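My project for the reporting class was supposed to be about parking. I'd signed up for the parking topic, I'd even walked the lots behind the library with a notebook, and then in September my instructor handed back my proposal with "too small" written on it in green pen. So I went looking for something bigger and ended up with the Skoltgate file, which is way bigger than I was ready for!

Quick background for anyone outside the class. Skoltgate is what people in Srisuk call the mess over the city's religious affairs office and the lists it kept. The office hands out small grants to houses of worship (roof repairs, heating, that kind of thing), and to get one you have to fill out a form. Fine so far. But the form grew. The old version was two pages. The one that leaked was 8 pages, and it asked who preached, what languages they preached in, where visiting speakers came from and which other congregations the leaders were "in regular contact with." The answers went into a database run by a contractor called Nerex, and from there, according to the leaked memo, a summary went to the mayor's security desk every month.

My question for the project was pretty narrow: did the people filling out the form know where their answers were going?

## What I did

I started with the paper. The city released 476 pages after a records request by Kidetti, the local news site, and they put the whole thing up as one giant scan. You can't search it. I read it at the kitchen table over most of a month, with sticky flags, and I'm going to be blunt, a lot of it is invoices for chairs.

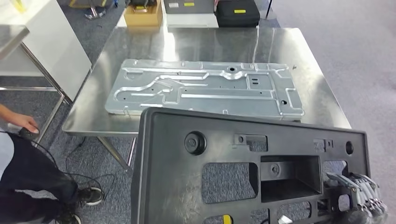
The useful part is in the back third, where the versions of the form are filed one after another. I laid them side by side and marked every change. The line at the bottom that says "information will be used only to evaluate this application" is in the first three versions. In the fourth it says "primarily." In the fifth it's gone. I must have checked that ten times, because I kept thinking I'd lost a page.

Then I wrote to congregations. I sent out 200 letters, real ones with stamps (my budget is now zero), and got nearly 100 back, which my instructor says is a great return and I'm choosing to believe her. I asked four things: did you apply, which year, did anyone explain the form to you, and did you know about the monthly summary.

## What came back

Most of the ones who answered had applied at least once. Hardly any remembered the line about how the information would be used, in either direction. I'd expected people to be angry and some really were, but a bigger group was just tired. They'd needed a boiler, they filled out the form, they got the boiler. Several asked me to leave out the name of their congregation, so I left out all of them to keep it even.

The city's side is thinner than I wanted. The affairs office sent me a statement saying the contact question was there to "avoid duplicate funding," and that it has been removed. I asked for the date it was removed and didn't get an answer by my deadline. Nerex sent me back to the city.

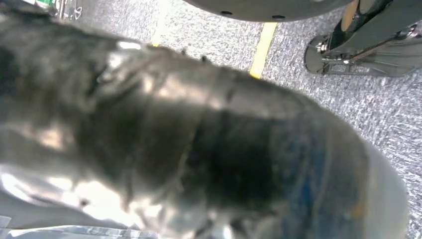
One congregation that wrote back at length thought I was asking the wrong thing. Knowing wouldn't have changed much, the letter said, because the grant was the only money available and everybody would have signed anyway, so I should be asking who decided a heating grant and a security file belonged in the same office. I read that letter out loud in class and we spent the rest of the hour on it.

I didn't have time to redo the survey, but I did go back to the memo with that question in mind. It's signed by a department, with no person's name on it. The budget line that pays for the database is listed under "building maintenance," on the same page as the roofs.

## Stuff I'd do differently

I'd call before mailing anything. A bunch of my letters came back because the addresses on the city's own list were old, and a phone call would've caught that. I'd also ask about the form version by showing it, with a copy in the envelope, since asking for the year got me a lot of "maybe two years ago?"

My marked-up set of the forms is in the class folder, along with the blank questionnaire. The replies themselves stay with me.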